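About Hilwood

Hilwood builds and supports two-armed service robots for shops, food halls and small distribution centers. The company was founded by Hauwa Abubakar, who continues to serve as director, and Aminu Lawal, who leads engineering. Our offices and test floor are in the Adeleke Building, where customers may visit by appointment.

Our main product is Trostix, a complete kit for handling fresh produce. Each kit includes two jointed arms, a pair of five-fingered hands, a head camera and the Lastura control software. The arms and hands may also be leased separately for a term of 3 months or longer.

Produce is a demanding field. Items differ in size, weight and firmness, and many are too large or too awkward for one hand. Trostix is therefore trained on two-handed tasks from the start, using a full market display stocked with artificial vegetables. 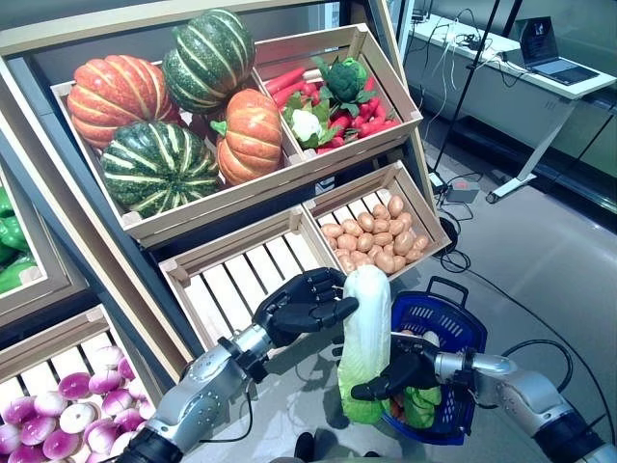

Training of this kind is part of every order. Before delivery, our staff record around 400 practice runs using a display arranged to match the customer's own shelves and crates. The results are shared with the customer in a written report – including the runs that failed.

After installation, each site is assigned a support engineer. Software updates are provided for the life of the lease, and worn finger parts are replaced at no charge during the first year.

Hilwood also offers a short course for store managers and technical staff. The next session opens in August. Inquiries about the course, leasing or a visit to the test floor may be sent to our main office, Suite 1212.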